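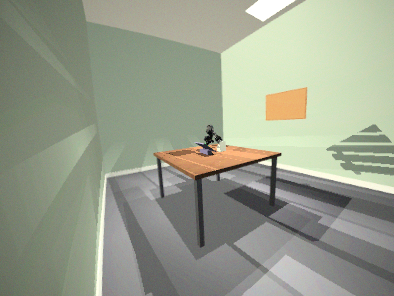 I have been living with the Balogh folding chair for 12 weeks now, long enough for the two of us to have stopped being polite. It came from Kondora at 160 pounds, which is a lot for something you are meant to hide in a cupboard when the guests go home. My test for any spare chair is whether it makes you want to sit down at a plain table, the square wooden sort with an orange-brown top and a darker band along the front rim, and stay there until the crossword is done. The Balogh manages most of a crossword.

The seat is good. It is wide, slightly dished, and kinder to the back of the legs than anything that folds has a right to be. The backrest is another matter. It catches me just under the shoulder blades, like a teacher moving a boy along a corridor. Chelsea Sowerby, who is shorter, finds it perfect and has said so more often than I needed.

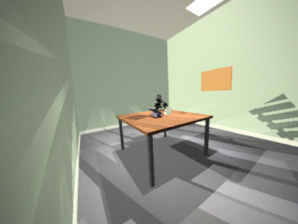
Folding it is a two-handed job with a catch under the seat that the leaflet calls "intuitive". I lost some skin to it on day one. Barrett Wojcik did it first time, then couldn't get it open again, and ate his soup on the piano stool.

The feet are rubber and leave no marks. The fabric comes in Gindness grey or a mustard I can't recommend to anyone who eats mustard.

Would I buy it again? One, yes. A set, no. The Neltano is uglier and squeaks, but it opens.

3 stars out of five, and one of those is for the seat alone.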